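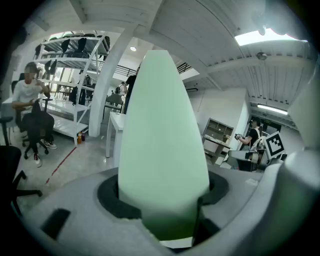 Irina Onu asked why the river near her school bends so much, when going straight would be a shorter way to the sea. Lots of people wonder about that. To answer it we need to follow a river from the top of a hill to the end.

Where a river begins

The beginning of a river is called its source. The River Cuder starts as a patch of boggy ground on the hills above Ritdale. Rain falls on the hills. Some of it runs straight down the slope and some soaks into the ground, where it moves slowly between bits of soil and rock. When the ground can hold no more, water comes out at the surface and trickles away downhill.

A trickle finds the lowest path it can. Where two trickles meet they make a stream, and where streams meet they make a bigger stream. A smaller stream that joins a larger one is called a tributary. The Lungu Brook is a tributary of the Cuder.

All the land that sends its rain to one river is called the river's catchment. If you live on a hill, rain on one side of your street may go to one river and rain on the other side may go to a different one.

The steep part

Near the source the ground is steep. The water tumbles over stones and cuts downwards, and over thousands of years it makes a narrow valley shaped like a letter V.

The river has help with this cutting. It carries sand and pebbles, and these scrape along the bottom like sandpaper. The pebbles knock into each other too, so their corners break off. Stones found further down a river are often smaller and rounder than stones near the source.

Waterfalls often form where hard rock lies on top of soft rock. The soft rock wears away first and leaves the hard rock sticking out like a shelf. In the end the shelf breaks and falls, and the waterfall moves back a little way upstream.

Why rivers bend

When the land becomes flatter, the river stops cutting down so much and begins to cut sideways. Now we can answer Irina.

Suppose there is a small bend in the river, perhaps where the water has to go round a tree root. The water on the outside of the bend moves faster, and it pulls soil away from that bank. The water on the inside moves more slowly. Slow water cannot carry as much, so it drops sand and mud there. The outside bank moves back and the inside bank grows, and the bend gets bigger. A big bend like this is called a meander.

Sometimes a meander becomes so curved that its two ends nearly touch. In a flood the water may break through the narrow bit of land in between and take the short way. The old bend is left behind as a curved lake, called an oxbow lake. It slowly fills with mud and plants.
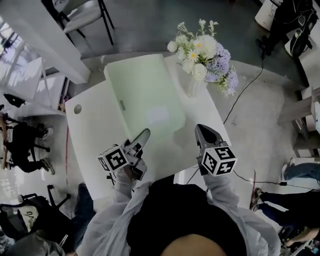 Can a river flow uphill?
Water in a river always moves towards lower ground, because gravity pulls it down. Near the sea, a rising tide can push water back up the river for a few hours, but the river bed there is almost flat.

Where a river ends

The end of a river is its mouth. The Cuder is 64 kilometres long and reaches the sea at Corkville, where it is up to 1000 metres wide at high tide. Its water is fresh when it leaves the hills, but at Corkville it mixes with sea water and becomes slightly salty. Water like this is called brackish.

A river slows down when it meets the sea, so it drops most of the mud it was carrying. At low tide the mud is full of worms and tiny shellfish, and wading birds come to eat them.

Words to remember

Source: where a river starts
Tributary: a stream or river that joins a bigger one
Catchment: all the land that drains into one river
Meander: a large bend
Mouth: where a river ends

Something to try

Fill a tray with damp sand and put a book under one end. Pour water very slowly from a jug at the high end. Look for the place where the sand piles up. Then draw a bend in the sand with your finger and pour again. Do this outdoors, and ask an adult before you use the garden tap.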